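Navy shirt bled in the wash, how do I keep it from happening again

Posted in Laundry & Clothes, October

kumis_mom

So I did a load last night, cold water, normal stuff. One new navy thing went in with a bunch of light blues and whites. Everything came out kind of gray-blue. Two pillowcases, my good work shirt, a onesie. Havent put any of it in the dryer yet. Is it saveable? And how do I know ahead of time which dark stuff is going to do this? I always figured cold was enough. Do the color catcher sheets do anything or is that a waste of money. Front loader if it matters.

Ottilie Zaugg

Good, do NOT dry it. Heat sets it, then you're stuck. Keep the whole pile damp, in a bucket or the tub, whatever.

Then oxygen bleach (the powder, not chlorine). Check the tags first, no wool, no silk. Dissolve it in the warmest water the tag allows, then fill up with cool. Everything under the surface. I leave mine 14 hours, overnight and then some. Longer than the box says but it's what got my kitchen curtains back. Rinse, look at it by a window, not under the kitchen bulb. If it still looks gray, fresh water, fresh powder, go again. Second soak usually does more than the first, no idea why.

The onesie, rinse it an extra time.

Work shirt depends what its made of. Cotton, fine. Poly blend lets go of the dye pretty easily too. Nylon is the bad one, hangs on to everything.

Testing new darks: wet a hidden spot, inside hem or the seam allowance, press a white paper towel on it for a minute. Color on the towel = wash it alone. I do this with anything navy, black, red, and all denim. Then 2 washes by itself, test again. Some never stop. I had a pair of Endenell jeans that bled for 5 washes and after that I just gave up and kept them in with the black socks forever.

Sheets do help a bit. They pick up loose dye in the water. They wont save you from a real bleeder.

Oh and don't let it sit in the drum after. Wet dark cloth lying up against a light one for an hour is worse than the whole cycle. That's probably what happened to you if it went in at night.

Sorting, I do navy in its own pile, periwinkle and the other light blues with the pastels. People lump all blue together and that's how it goes wrong.
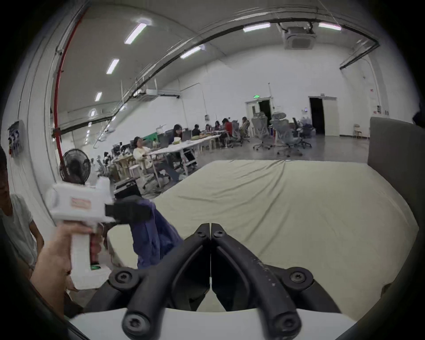
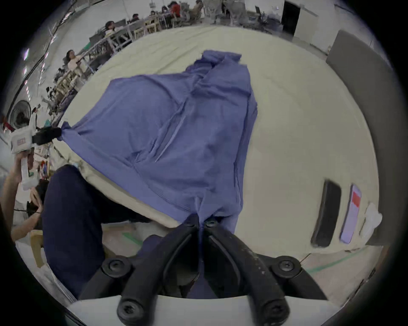 Anyway if the soak fails there's color run remover in a box, near the fabric dye in the craft aisle. Stinks, open a window. It will strip prints and anything colored you wanted to keep, so whites only. Your pillowcases ok, the shirt no if it was blue to begin with.

Kai-wen Cheng

Vinegar. Cup in the rinse sets the dye, my mother always did it

Ottilie Zaugg

Vinegar doesn't set dye in cotton, sorry. Wont hurt the shirt but it wont stop the bleeding either.

Kai-wen Cheng

Well it worked for her. Also check the gasket on the front loader, mine had a blue sock stuck in the fold and it was staining every load for weeks

kumis_mom

Soaking now, started at 7 am. Pillowcases already look better I think. No sock in the gasket but I did find a hair tie and a dime. Will post when I rinse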